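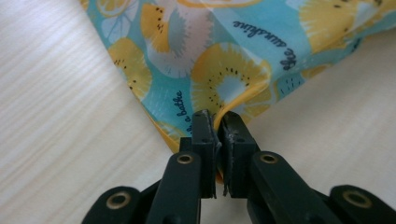

# Komplementsystem

Das Komplementsystem ist ein Teil der angeborenen Immunabwehr der Wirbeltiere. Es besteht aus löslichen und membrangebundenen Proteinen, die überwiegend in der Leber gebildet werden und im Blutplasma als inaktive Vorstufen zirkulieren. Nach Aktivierung spalten sich diese Vorstufen in einer Kaskade gegenseitig. Die Spaltprodukte markieren Krankheitserreger, locken Entzündungszellen an und können Zellmembranen direkt durchlöchern.

Der Name geht auf die Beobachtung zurück, dass ein hitzeempfindlicher Bestandteil des Serums die bakterizide Wirkung von Antikörpern ergänzt („komplementiert“). Erhitzt man Serum auf 56 °C, geht diese Wirkung verloren, während die Antikörper erhalten bleiben.

## Nomenklatur

Die Komponenten des klassischen Weges und der gemeinsamen Endstrecke werden mit dem Buchstaben C und einer Ziffer bezeichnet (C1 bis C9). Die Nummerierung folgt der Reihenfolge der Entdeckung und weicht deshalb an einer Stelle von der Reaktionsfolge ab: C4 reagiert vor C2. Spaltprodukte erhalten Kleinbuchstaben, wobei „a“ in der Regel das kleinere, freigesetzte Fragment bezeichnet. Bei C2 ist der Gebrauch uneinheitlich; in älteren Arbeiten heißt das größere Fragment C2a, in einem Teil der neueren Literatur C2b. Komponenten des alternativen Weges werden als Faktoren geführt (Faktor B, Faktor D, Properdin).

## Aktivierungswege

### Klassischer Weg

Der klassische Weg beginnt mit der Bindung von C1q an den Fc-Teil von IgM oder IgG, sofern diese an ein Antigen gebunden sind. Auch das C-reaktive Protein kann C1q binden. Die assoziierten Serinproteasen C1r und C1s werden aktiv und spalten C4 und C2. Aus den größeren Fragmenten entsteht die C3-Konvertase des klassischen Weges.

### Lektinweg

Mannose-bindendes Lektin, Ficoline und einige Kollektine erkennen Kohlenhydratmuster oder acetylierte Strukturen auf mikrobiellen Oberflächen. Die Proteasen MASP-1 und MASP-2 übernehmen die Funktion von C1r und C1s. Die gebildete C3-Konvertase ist mit derjenigen des klassischen Weges identisch.

### Alternativer Weg

Der alternative Weg benötigt keinen Antikörper. C3 hydrolysiert im Plasma fortlaufend in geringem Umfang — im Englischen als *tick-over* bezeichnet — und bindet in dieser Form Faktor B, der durch Faktor D gespalten wird. Lagert sich C3b an eine Oberfläche ohne ausreichende Regulatoren an, entsteht dort die Konvertase C3bBb, die durch Properdin stabilisiert wird. Da sie weiteres C3b erzeugt, wirkt der alternative Weg zugleich als Verstärkungsschleife der beiden anderen Wege.

## Terminale Strecke

Bindet ein weiteres C3b-Molekül an eine C3-Konvertase, verschiebt sich deren Spezifität zu C5. Das Fragment C5b lagert nacheinander C6, C7 und C8 sowie mehrere Moleküle C9 an. Der fertige Membranangriffskomplex bildet eine Pore in der Lipiddoppelschicht. Gramnegative Bakterien, insbesondere Neisserien, sind hierfür empfindlich; grampositive Bakterien sind durch ihre dicke Peptidoglykanschicht weitgehend geschützt.

## Regulation

Körpereigene Zellen tragen Regulatorproteine auf der Oberfläche. CD55 beschleunigt den Zerfall der Konvertasen, CD46 dient als Kofaktor für den Abbau von C3b durch Faktor I, und CD59 verhindert die Polymerisation von C9. Im Plasma wirken C1-Inhibitor, C4-bindendes Protein und Faktor H.

## Klinische Bedeutung

Ein Mangel an C1-Inhibitor führt zum hereditären Angioödem. Die Schwellungen werden hierbei durch Bradykinin vermittelt und sprechen auf Antihistaminika nicht an. Defekte früher Komponenten des klassischen Weges sind mit systemischem Lupus erythematodes assoziiert, Defekte der terminalen Komponenten mit wiederkehrenden Meningokokkeninfektionen. Bei der paroxysmalen nächtlichen Hämoglobinurie fehlen CD55 und CD59 auf den betroffenen Blutzellen, die dadurch lysiert werden. Therapeutisch stehen unter anderem Antikörper gegen C5 zur Verfügung; vor Beginn der Behandlung ist eine Impfung gegen Meningokokken vorgesehen.

## Labordiagnostik

Als Suchtest dient die Bestimmung der hämolytischen Gesamtaktivität (CH50) für den klassischen und der AH50 für den alternativen Weg. Ist nur die AH50 erniedrigt, liegt der Defekt vermutlich bei Faktor B, Faktor D oder Properdin. Sind beide Werte stark vermindert, kommen C3, eine terminale Komponente oder ein Verbrauch in Betracht — ebenso eine fehlerhafte Lagerung der Probe. Serum für Funktionstests ist nach der Gerinnung rasch abzutrennen und tiefgefroren zu transportieren. Für die Messung von Spaltprodukten wie C3a wird EDTA-Plasma verwendet.

## Siehe auch

- Opsonisierung
- Anaphylatoxin
- Akute-Phase-Protein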